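September 2022
Renu Vishwakarma and Beca Howells

3.2 Transfer task

The student teams worked entirely in simulation during the first half of the project course. Each team received the same kitchen model, the same arm and a starter controller named Jostik, which handles inverse kinematics and gripper commands. Teams wrote the task layer themselves. The transfer task requires the arm to move a small ball between two bowls on the kitchen island (Figure 5). Bowl positions are redrawn at the start of every episode – the cabinets, sink and stools stay fixed.

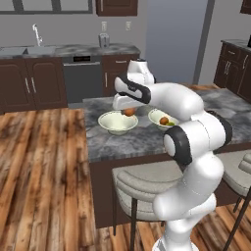 Figure 5. Transfer task in the simulated kitchen, with a ball held over the left bowl.

An episode is scored as a success if the ball comes to rest inside the target bowl within 400 control steps. Contact with a bowl rim is logged but carries no penalty. Team Bemwood trained on 4,000 scripted episodes. Team Dafis used 202 episodes recorded by keyboard teleoperation in August and filtered out those in which the ball was dropped.

Both teams reported that release height was the hardest parameter to set. A high release let the ball bounce out of the bowl, and a low one brought the fingers into the rim. Bemwood fixed the height by hand; Dafis left it to the learned policy. Results for both are given in Section 4.

Contact: Arnitz course office | Back to top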